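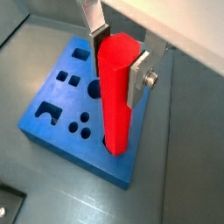

Pidmont, March

The Vavedance working group has finished its short guide on reporting insertion tests, and members may now read the draft. Its main rule is simple: the conditions of success must be written down before the first trial. A peg which only touches the edge of a hole is to be recorded as a failure.

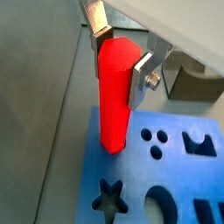 Wistcombe wrote to us that the rule is correct but too strict for small laboratories, which can rarely complete the 160 trials the draft requires.

The group will discuss this number again.

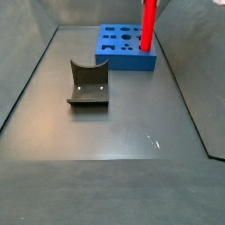
The second rule concerns the start position. It must be changed after every 20 trials, and the change must be noted in the log. Comments on both rules are welcome until the end of the month.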